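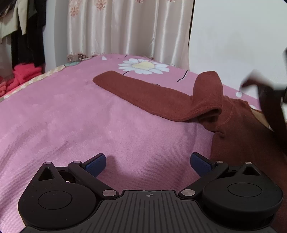
Sheyla Betancur wrote under my last post that a sleeve is the only difficult part of a shirt, and that the rest is only cloth which wants to lie down. I have thought about this sentence for many days. I believe she is right, and I want to write how I fold the long sleeves now, after I did it badly for most of my life.

I always fold on the bed. We have a table, but it is small and in the evening it is full of other things. The bed is wide, it is at a good height for me if I stand on the side near the wall, and it is soft, so the fabric doesn't slide away when I let it go. On a smooth table a thin blouse moves with every touch. On the bed it stays where I put it. My mother folded on an ironing board and she thought the bed was for lazy people. I have not told her about this blog.

I begin with the garment face down and I pull it flat from the shoulders. Before I did not do this. I took the shirt from the basket, I held it with my chin, I crossed the arms behind it, and then I pressed everything together until it looked like a package. In the closet it was fine for one day. When I took it out, there was a diagonal line across the chest, and I had to iron it in the morning with my coat already on.

So now, flat first. I smooth with the side of my hand, from the collar to the hem and never back. Then I lay out the sleeves completely, one to each side, until the cuffs are as far as they go. It takes a lot of space and it looks as if a person fell on the bed.
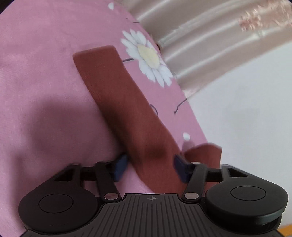
After the sleeves are long and straight, I bring the first side in. The fold goes from the middle of the shoulder to the hem, so the whole sleeve comes together with a strip of the body and points across to the other side. Then I turn the sleeve down at the shoulder, so that it lies parallel with the side. If the cuff is longer than the hem, and with my arms it always is, I bend it up once. Only once. Two bends make a thick place, and the pile leans over like a tired man at a bus stop.

Then the same with the other side. I learned that the second sleeve must not lie on top of the first. They should be neighbors with a small space between them. I read this in an old booklet from Stalau, the shop where I bought our closet shelves. The booklet was mainly about screws, but the last page had drawings of folded shirts, and it was the most useful page in it. The shelves have the name Inga and they are narrow. A shirt which is folded in halves sticks out in front and the door doesn't close, so I fold in thirds from the bottom.

For knitted things I am more careful. I don't pull the cuffs, I only lift them. A heavy sweater can become longer in the arms from its own weight, and I have one which went to my knees after a winter on a hanger. Since August I keep no knitwear on hangers at all. In total I folded 14 pieces that week, and the rail looked so empty that my husband asked if I was moving out.
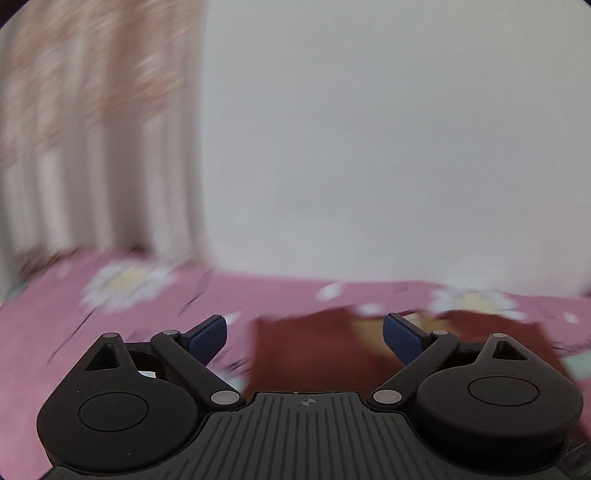
Is it necessary to iron before folding? For cotton shirts I do it, and for everything else I only smooth with the hand and leave the pile overnight under a heavy book.

The book I use has 905 pages. It is a dictionary which I bought when I came here, and I am glad it still has work. I put a clean pillowcase between the book and the clothes, so the cover leaves no color on light fabric.

I tried also a folding board. It was a plastic one from Mulatura, with wings on two sides, and for T-shirts it is really quick. With long sleeves I was slower than by hand, because the sleeves came out from under the wing and I had to start again. I gave it to my niece, who has small children and many T-shirts. She is happy with it.

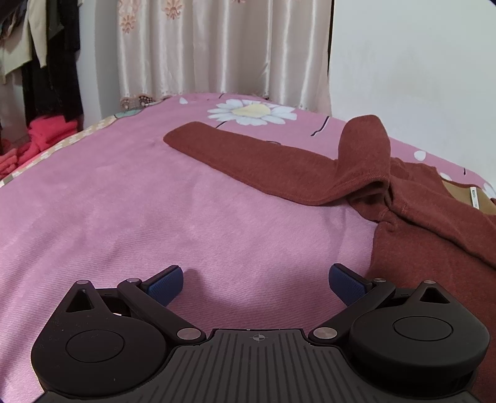 The pink daisy bedding, my usual place for folding.

One more thing about time of day. I fold at seven in the evening, when there is still a little patience in me. If I leave it until ten, I start to roll the things instead, and rolled shirts I find again only in spring, behind the towels.

Next time I want to write about fitted sheets. I don't have a good method for them yet. If you have one, please write it in the comments, with the corners explained slowly.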